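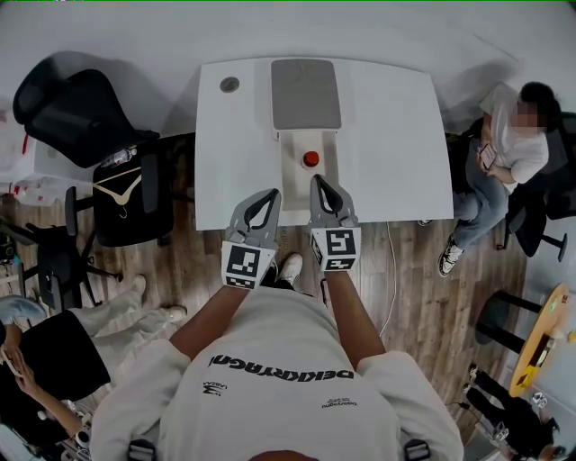 Good afternoon, and thank you for coming back after lunch! I want to spend this session on tables, and I mean the plain sort with four legs and a flat top that every workroom has and hardly any workroom thinks about. I've been fitting out small rooms at Tridov for years and I still get excited when a good table arrives. Look at the round grey grommet hole up towards the left corner. Now find the thin white cable, and notice that it hangs down from the right-hand side and runs on to the floor. A hole at one end, a cable at the other! I see this pairing everywhere I go, and it's where I want to start.

(Pause. Let people find the hole.)

Cables first, then. Grommets get drilled at the factory and sockets get put in by whoever wired the building, and the two have usually never met. When you order a table, stand in the room first and look at the walls. Ask yourself which side the power comes from. Then tell the supplier, because most of them will turn the top round or drill the other corner if you ask before it's made. We did this for the Seto workshop and it cost us one phone call.

If the table is already in the room, try turning it round before you buy anything. People laugh when I say that. Do it anyway. After that, a couple of stick-on clips under the edge will take a cable along to the leg and down, and your feet are clear.

(Ask: who has kicked a plug out this year? Hands up. Put own hand up.)

Depth next, my favourite subject, so please stop me if I go on. We offer two depths, 700 and 800 millimetres. It sounds like nothing. Stand at one and then the other, though, and reach for something at the back – you feel it in your shoulders straight away. I like 700 for anyone who works on their feet and uses the whole top. I like 800 where there's a screen, or where a thing has to live at the back all day. On screen there's a flat grey pad over towards the far edge with a white tray coming forward from it, and the tray is doing a lovely job. It gives the work a place.

I can't say enough for trays. A tray tells you where the job is, and it can be lifted away in one go when somebody else needs the surface. At Pai they share tables between morning and afternoon, and each person has a tray on a rack by the door. Tray down, start work. Tray up, go home. They brought that in last April and the end-of-shift tidy went from a sulky business to something people just do.

(Hold up own tray here. The battered one, from under the lectern.)

Small parts. See the red cap sitting on the white tray? It's tiny and your eye goes straight to it. That's colour doing the work. Red on white, and you'd spot it from the door. Put the same cap on a dark, patterned worktop and you'd be patting around for it. So if your work has lids, screws, washers or beads in it, go pale and plain on the surface and let the parts be bright. If the parts are white, turn it about and get a dark mat. A sheet of coloured card does very well while you're making up your mind.

Skip this bit if running late: the Usutik beads story. (If telling it: white beads, cream table, new starter, dustpan. Keep it short this time, Prakash.)

Right, chairs! Have a look over to the upper left, at the black office chairs. One of them has a light wooden coat hanger and a white clothes hanger over it, and there's a clear plastic bottle on the seat. I love this. I have chairs like it at home. A chair that isn't being sat on turns into a wardrobe and a side table, every time, in every building. I used to put up signs about it. These days I put up hooks.

My rule of thumb is to watch the chair for a week before you change the room. Whatever collects there is your shopping list. Coats and hangers want a rail near the door. Bottles want a little shelf at hip height, away from the work. Bags want something low and deep. There are white shelves at the far left with bags and boxes on them, and I'd have those in any room where people arrive with belongings, which is all of them.

And floors, quickly. Wood-look planks are kind to a workroom. Castors roll well on them and a broom gets round a table leg. What I'd watch is chair bases parked where people walk, as the wheels stick out further than you think and your shin will find them. Choose a parking spot for spare chairs and mark it with tape until everyone's used to it.

(Check time. Should be coming up to three o'clock.)

A small job for the break, please. There are tape measures on the side, and the handout has a blank grid on the back. Draw the table you work at most. Mark the nearest socket, the hole if it has one, and the spot where your drink usually ends up. Then swap with your neighbour and see what they'd move first. I'll come round, and I'd love to see the awkward ones.

Questions after tea. Depth samples are by the window, both sizes, so go and lean on them.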